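Pillai House Shared Kitchen: Minutes of the Members' Meeting

Held on August 5, 2026 in the long room upstairs.

Present: Said Metwally (chair), Cameron Niven, Catinca Iordache, Raffaele Testa, Loubna El Fassi (minutes). Apologies had come from the Fendenel bakers, who had an order going out and were much missed, as was their shortbread.

The minutes of the May meeting were read and agreed, once Raffaele had pointed out that he was down as having offered to descale both kettles when he had only ever offered to do one. This has been put right, and he did very kindly say he would do the other as well.

1. Money. Said reported that we have £349 in the kitchen pot after paying Coseno for the new shelving. Everyone agreed this was a healthier sum than we are used to, and £40 of it was set aside for tea towels, washing-up liquid and other small things that always seem to run out together.

2. The white table and what lives on it. This took up the better part of the evening. Catinca has been wondering for a while whether the toaster oven should stay on the right-hand side of the table, with the plate at the top and the green colander kept over to the left, or whether the oven ought to have a shelf of its own so that the whole top is free for preparing food. She is fond of the present arrangement, as a large plate and the colander still fit comfortably beside it, but she does find that bits of fruit get left about.
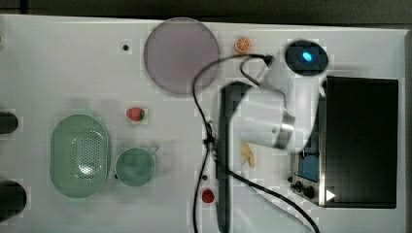 Cameron said that he would be sorry to see the oven moved, because he likes to turn straight from chopping to baking without carrying a tray across the room, and that if people put their fruit in the colander before they started we should have far less to argue over. There was a good deal of nodding at this. Raffaele asked whether the colander might hang from a hook when it is not wanted, and Loubna thought it would only end up back on the table by teatime.

Agreed: the oven stays where it is until the next meeting. Fruit scraps go in the compost caddy before anyone leaves, and the table is wiped down last thing.

3. Cupboard labels. Catinca has 13 labels left from the Trideck pack and will use them on the dry goods first. Anyone wanting a particular shelf should let her know.

4. Any other business. The big saucepan lid is still missing. Said will ask downstairs.

Next meeting to be arranged by Said. Cameron to bring cake.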